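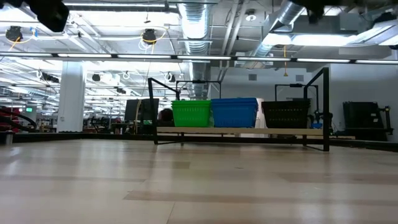

**Discipline in a local party branch: the Jinville case**
Oana Crăciun and Gonçalo Frade, final report, October

Our report looks at how the Jinville branch of a regional party handles complaints against its own elected members. We read the branch rules and the minutes of two party meetings, and sent a short survey to all 900 members. We got 424 replies.

## Background

Under the old rules, a complaint went to the branch chair, Edeltraud Reinholz. She could issue a warning or pass it to the regional office in Veltness. There was no deadline for either step. Councilor Borik was the subject of a complaint over missed votes, and it stayed open through the whole budget session.

## Survey

Most of those who replied wanted a fixed deadline. Fewer wanted hearings open to all members – several wrote that this would scare people off from complaining.

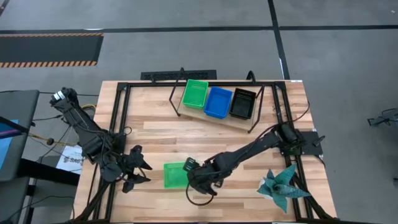

Who should decide whether a councilor is suspended?

A panel picked from outside the branch, according to most replies, with the chair kept out of the vote.

## Limits

We only reached members who read branch email. Domnica Stoica, the branch secretary, answered our questions in writing, but Borik did not reply. We did not compare Jinville with the Văduva branch, which changed its rules earlier and keeps its minutes closed.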